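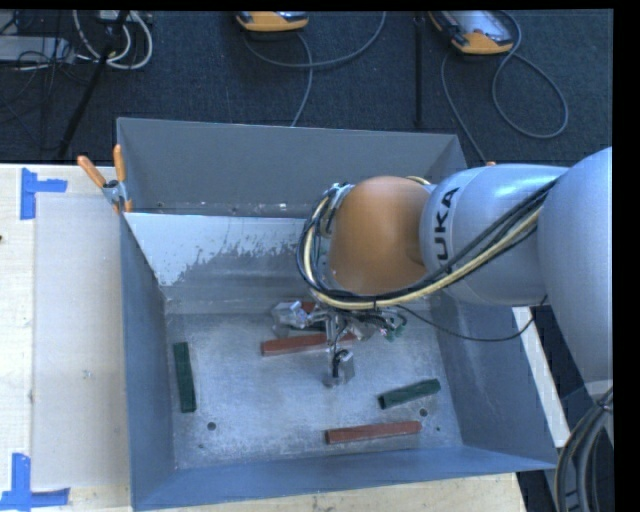 Biler Hand Guide, reviewed after four months of bin picking

Reviewed by Shalini Dixit
Used on: KUKA arm, finger gripper, metal parts bin
Paid for by: our shop

The Biler Hand Guide is a kit for teaching a robot arm by demonstration. You get a grip handle that clamps near the wrist, a remote controller with a cable, a license for the recording software, and a box of brackets. You either push the arm through the task yourself or drive it from the remote, and the software saves the motion, the gripper commands and whatever your camera sees. Later you train on the saved runs.

We bought it in March for one job, which is lifting long blocks out of a deep bin with sloping walls. The blocks are green and reddish brown and they land at any angle. Before this we used the Ortuño remote, and I will compare the two where I can.

Setup

The handle went on in 40 minutes. Most of that was moving hoses and cables that were already strapped to the arm. The bracket assumes a clean wrist, and ours has a lot hanging off it. If yours does too, order the long bracket. It costs extra and the store page doesn't mention it next to the kit, so look under spares.

Software install was fine on the first machine and failed on the second until we rolled back a driver. Support answered the same afternoon.

Guiding by hand

This is the better half of the product. The arm feels light enough to steer with one hand, and the enable switch sits under the index finger. Small corrections near the blocks come out clean in the recording. I could get the fingers down over a block, turn them to match and close without fighting anything.

Two complaints. The first is reach. With a deep bin you end up leaning over the wall to see the fingertips, and your own arm gets between the camera and the parts. A good share of our early runs were useless for that reason. The second is that the handle has no gripper button on the left side. Salamatu Nnaji is left-handed and had to use the foot pedal, sold separately.

Driving by remote

The remote is slower, but the camera view stays clear, so in the end most of our keepers came from it. Out of 155 runs we kept for the first training set, 37 were hand guided and the rest were remote.

Compared with the Ortuño, the Biler stick has less dead travel in the middle and the rotation knob is much easier to hold steady. The Ortuño has a better cable. The Biler cable is stiff and too short to let you walk to the far side of the bin, and I wanted to do that constantly for blocks lying against the far wall.

Speed scaling has four steps. I used the second for approach and the lowest once the fingers were below the rim. There is no way to switch steps without letting go of the stick. Please fix this.

Recording and review

Runs are saved automatically when you open the gripper over the drop area. You can turn that off, and I would, as it also saves when you fumble a block. The trimming tool is simple and works. Tagging is weak. You get one text field per run, so we wrote things like "wall, green, steep" and searched on that.

Export goes to a plain folder of video and joint values. We feed it to a training setup from Prusdale with a short conversion script that Salamatu wrote.

What we got out of it

After the first set the arm would pick blocks lying flat in the open and miss most of the ones leaning on another block. We went back and recorded only leaning ones for two mornings and that helped a lot. Steep ones against a wall are still hit and miss. I don't blame the kit for that, our demonstrations of those were not very consistent either.

One tip for anyone doing bins: clamp the bin down before you start and tape its position on the table. Ours got nudged in July and it cost us a day of recordings.

Wear

The rubber on the handle has started to peel. The switch is fine. One bracket screw stripped and the Ferville dealer replaced it at no charge.

Good: hand guiding, rotation knob, plain export
Bad: short stiff cable, no left-hand button, tagging, bracket sold as a spare

Score: 4 out of 5. I would buy it again with the long bracket and the pedal in the same order.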